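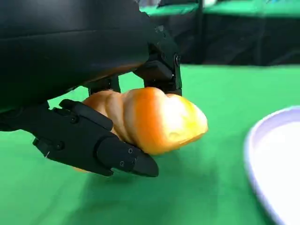 Bread roll, green cloth.

3 minute read
Last updated: January

How to Get Stains Out of a Tablecloth

A tablecloth exists to be spilled on, and mine takes the job seriously. Before you begin, find the care tag. If it was cut off years ago because it itched, and you are the sort of person who is itched by tablecloths, assume cool water.

Scrape first. Use the back of a butter knife and lift the blob toward its middle. Rubbing will only give you a larger blob, and a fainter one, so you can't find it again until company arrives.

Blot from the back with cold water, then go by type:

Butter and gravy: work in a drop of dish soap with your thumb. Leave it for fifteen minutes, then rinse warm.

Red wine: cold water straight away, then dish soap and white vinegar. Salt is what my family in Ketholm swears by. My family in Ketholm owns a lot of pink linen.

Candle wax: let it harden and snap off what you can. Put a paper towel on either side and press with a low iron, swapping the towels as they soak through.
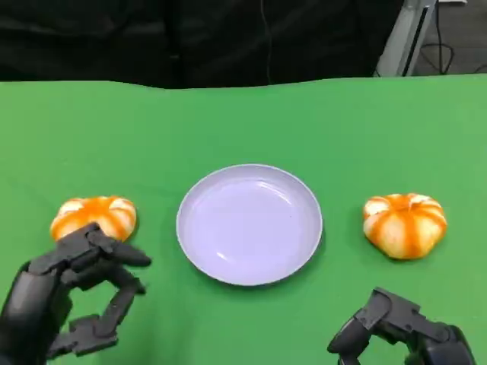 Plate and striped pumpkins on the green.

Test anything stronger than soap on a hidden corner of a colored cloth, greens and reds especially. Then wash it on its own. Check the spot before the cloth goes anywhere near the dryer, as heat will set whatever is left and you'll be buying a bigger centerpiece.

Dry it flat or over a rail. Iron while it's slightly damp, wrong side up. Or put it on creased at noon on Sunday and let the dishes hold it down. I've been doing that for years and the only complaint came from someone who had brought store-bought pie.

Contact | © Pruletside Home Notes | Back to top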